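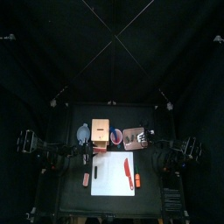

Section 4. Laying Out the Table

By now the Clenbridge two-arm station is bolted together, the Gurkar software has stopped asking for updates, and you'd like to watch something move. Lay out the practice set first. Keep the objects in two rows across the middle of the table, with the wooden box, the cup and the tray in the back row and the cutting board in front, so both arms can get at the work without reaching over each other. The red drawer under the box should start slightly open. A fully shut drawer is a lesson for Section 8, and a humbling one.

1. Switch both arms to Hold. They will stiffen, and you may feel some resistance if you lean on one. Don't lean on one.

2. Clear the tabletop of anything that did not come in the kit. The software will try to pick up your coffee if it is given half a chance.

3. Set the cutting board down flat, long side facing the front rail. Put the red knife on its right-hand side, handle toward you.

4. Stand the cup in the back row with the blue utensil in it. Either lean is fine. The Pavura planner has opinions about cups but none about utensils.

5. Place the tray where the right arm can reach its far end with the elbow still bent. If the arm has to go dead straight, move the tray and not the arm base. Moving the arm base sends you back to Section 2.

6. Press Check Reach and wait 40 seconds. The arms will visit each object in turn, like guests being polite at a museum, and return to Hold.

CAUTION: Keep hands, sleeves and lanyards outside the enclosure during Check Reach. The arms are slow in this mode, but they are also committed.

NOTE: The black fabric is there to cut reflections. It also collects lint. Use a lint roller with the arms switched off – a vacuum hose will pull the fabric off its fittings, and putting it back is a two-person job that tends to become a one-person job.

Section 5. Small Blocks and the Wrist View

Open the wrist view from the Cameras tab before you try any small part. The overhead view is good for finding the tray and poor at telling you whether you have hold of anything on it.

1. Start with the dark cubes. Leave enough room beside the one you want for a fingertip to come down.

2. Lower the gripper until there is a finger on each side of the block. In the wrist view, the fingers will hide part of whatever is next door.

3. Close at Soft. Step up to Medium only if the block slips. Firm is meant for the knife handle, and using it on a cube may fire the cube across the room.
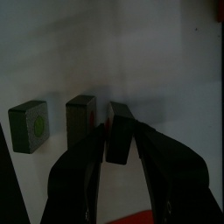
Page 40

4. Look at the block between the fingertips. One that hangs at a slight angle is an acceptable grip. A red or green mark on a neighboring block is handy for judging how far you have drifted sideways.

5. Raise the gripper straight up before moving across. Diagonal exits are quicker, and they take the next block along for company.

NOTE: Roksolana Sydorenko, who wrote the original grip settings, recommends 8 practice lifts per hand. Our support desk at Shevchuk recommends 8 practice lifts before telephoning, which is a slightly different recommendation.

6. When the lifts are dependable, save the setting under a name you will recognize later. "Test," "test new" and "test new good" are already taken on most stations we visit.

If the wrist view freezes, close the tab and open it again. If it freezes a second time, check the cable where it loops under the arm. The plug should click. Plenty of plugs go in without clicking and work nicely until Sunday.
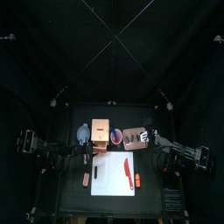 Can I run the two arms at the same time?
Once each arm has passed Check Reach by itself, you can turn on Paired Mode in the Motion tab. Start at the lowest speed and keep the stop button within reach.

CAUTION: Paired Mode does not remember its speed after a restart. Set it again each time, before pressing Start.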